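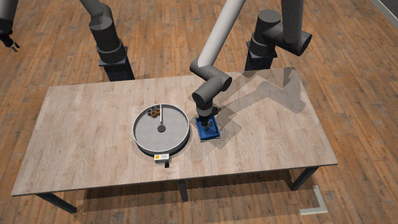

Two arms at the sorting table

We got the layout for the new bench at Brutby this month. It's a simulation for now, with one arm on each side of the table, a round container in the middle and a blue tray next to it. The right arm is down in the tray. I've done that job by hand for 15 years, so I spent a while looking at it.

The plan is to start in May. Our Lisgate building ships 632 small orders on a normal day, and most of them pass over a table like this one. Eleri Lewis, who runs our shift, told us no one loses hours. Four of us will move to checking and repacking, and two will train to run the arms.

I put my name in for the training. My wrists are part of the reason - I had the left one in a brace most of last year. Rhiannon Phillips didn't put hers in. She likes the table, and she likes talking while she works, and checking is done alone in the back room. I don't think the people who drew up the plan thought much about that.

Pay is still open. The trained jobs are supposed to come with a raise, but all we have is a line in a memo. I asked for the amount in writing and was told to wait for the next meeting.

Someone also has to decide who clears a jam when an arm stops. Right now it says "operator," and there are two operators for three shifts.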